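Kaum war ich aus dem Bus gestiegen, hatte ich schon einen Aufkleber auf der Jacke. So geht das wohl los auf dem Studiotag in Ciltasthorpe, wo kleine und mittlere Spieleentwickler einmal im Jahr ihre Türen aufmachen und Leute wie mich an halbfertige Sachen lassen. Ich wollte da seit Ewigkeiten hin, dieses Jahr hat es endlich geklappt (danke an meine Schwester fürs Katzenhüten!).

Erste Station war Nalham, zwei Stockwerke über einem Fahrradladen, sehr enge Treppe. Die arbeiten gerade an Petness, einem Tierpflegespiel, bei dem ich ehrlich gesagt mit rosa Schleifchen gerechnet hatte. Von wegen! Man leitet eine ziemlich klamme Auffangstation, muss Futter einteilen, Nachtdienste besetzen und mit einem Esel verhandeln, der nicht in den Stall will. Ich habe den Esel nicht überzeugt. Der Junge neben mir schon, in unter einer Minute, und er hat mich dabei sehr mitleidig angesehen.
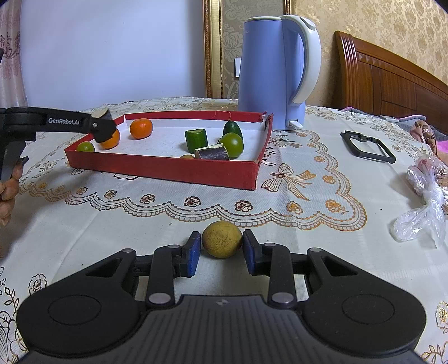 Foto: privat

Gezeigt wurde ein Stand von Mitte des Jahres, entsprechend hat es an ein paar Ecken geruckelt, und einmal hing mein Tierarzt in einer Tür fest. Die Steuerung sitzt aber schon richtig gut. Puspita Pattinasarany, die bei Nalham das Leveldesign macht, hat uns dann noch die Karte im Editor aufgeklappt: 204 einzelne Räume, Ställe und Gehege, alle von Hand gesetzt. Auf meine Frage nach dem Termin kam nur ein „November, wenn alles hält“. Welcher November, wollte ich wissen. Da hat sie gelacht und ist zur nächsten Gruppe gegangen. Ich tippe mal auf den kommenden, sonst hätte sie den Monat doch gar nicht erst erwähnt, oder?

Mittags gab es Linsensuppe im Hof, dann ging es rüber zu Hughes. Das ist eine ganz andere Hausnummer, mit Empfangstresen und eigenem Tonstudio, und man merkt sofort, dass da mehr Geld im Spiel ist. Leider merkt man auch, dass weniger gezeigt werden darf. Das neue Rennspiel lief nur als Video, anfassen durfte es keiner, was ich auf so einem Tag schon etwas schade finde. Dafür war die Führung durchs Tonstudio klasse! Für die Motoren haben sie 1413 Aufnahmen im Archiv, und wir durften am Mischpult einen Kleinwagen in ein Ungeheuer verwandeln. Ich hätte da noch Stunden sitzen können.

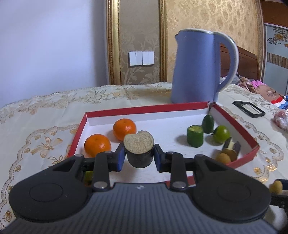 Kiwi und Mandarinen

Zum Schluss noch eine Runde durch die Halle mit den alten Automaten, 300 Punkte beim Flippern (bitte nicht lachen, die Kugel war weg, bevor ich die Brille aufhatte) und ein viel zu teures Poster. Nächstes Jahr fange ich bei Hughes an und hebe mir Nalham für den Nachmittag auf, da war es später nämlich deutlich leerer. Und der Esel und ich, wir haben noch was zu klären.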